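Drultelitz Countertop Dishwasher – six months in

I held out on buying one of these for years. Our apartment kitchen has one short counter and a sink you could bathe a cat in, barely, and I kept telling myself that washing up by hand was fine. It was not fine! We were arguing over a lasagna dish on a Saturday night when I finally ordered the Drultelitz, the smaller of the two sizes, for $283 with shipping.

Setup first, as that's what I was most nervous about. You can hook it to the faucet or fill the tank by hand with the jug that comes in the box. I went with the jug. It takes 4 trips from the faucet to the machine for one load and I won't pretend I enjoy it, but it's a couple of minutes and then you walk away. The drain hose goes in the sink. Mine kept flopping out for the first week until I got a little Lammers suction clip, and it hasn't moved since. Why a clip isn't included at this price, I couldn't tell you.

Cleaning is better than I expected. Plates with dried egg come out clean on the normal program, and so do forks with peanut butter on them (my personal test for everything). Glasses are good if you use rinse aid and a bit cloudy if you don't. The quick program runs 70 minutes, so I'd like to know what they think quick means. I run it after dinner and go watch something.

What it won't do is big pans. My 12-inch skillet doesn't fit at any angle, believe me, and the bottom rack has fixed prongs, so deep bowls have to lean on each other and the water doesn't get between them. I still wash bowls by hand about half the time.

Mugs are the other thing. The top shelf is too low for anything taller than a teacup, so mugs go down with the plates and eat up all the room. We drink a lot of coffee in this house and I've started rinsing mugs and hanging them straight back up. 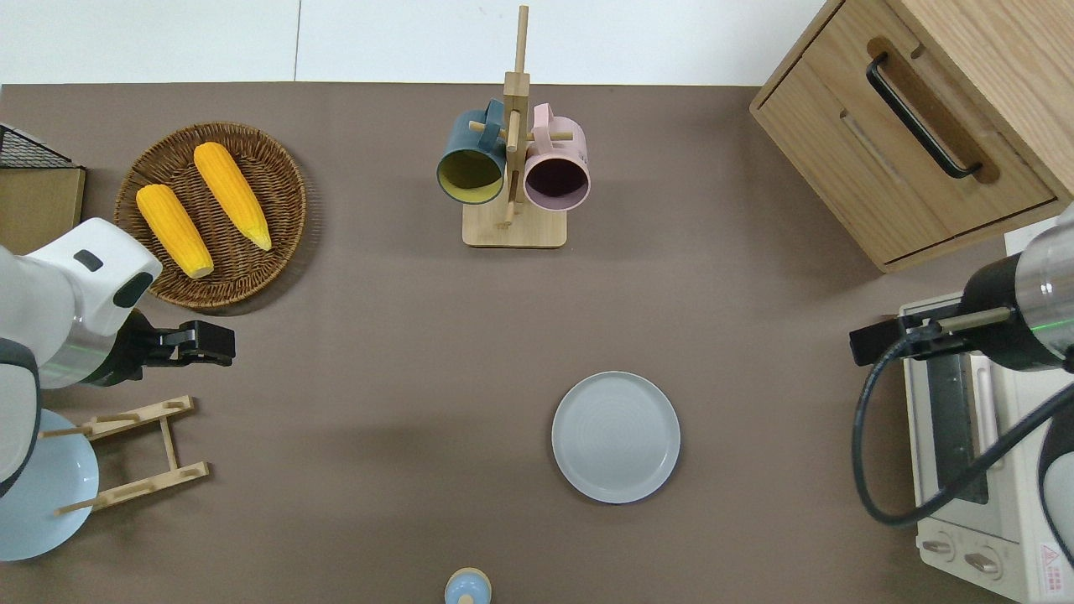
Noise is fine. You can talk over it, and with the kitchen door shut I can't hear it from the couch. The beeping at the end is another matter – five loud beeps, no way to turn them off, and if you don't open the door it does it all again. Don't start it at bedtime.

I did have one problem. In June it stopped mid-cycle with a blinking light that isn't in the manual. I wrote to Hesevell, the store I bought it from, and they answered the next morning and told me to clean the little filter under the spray arm. It was full of rice. My fault, and it's been good ever since, though a line in the manual would've saved me a panic.

I looked hard at the Kekum before I bought this. It has a nicer rack and a window in the door, but it's close to $500 and two inches deeper, and those two inches would've hung over the edge of my counter. If you have the space and the money, go look at it. For a small kitchen and two people who are sick of dishpan hands, I'd buy the Drultelitz again.

Four stars. The fifth one went to the beeping.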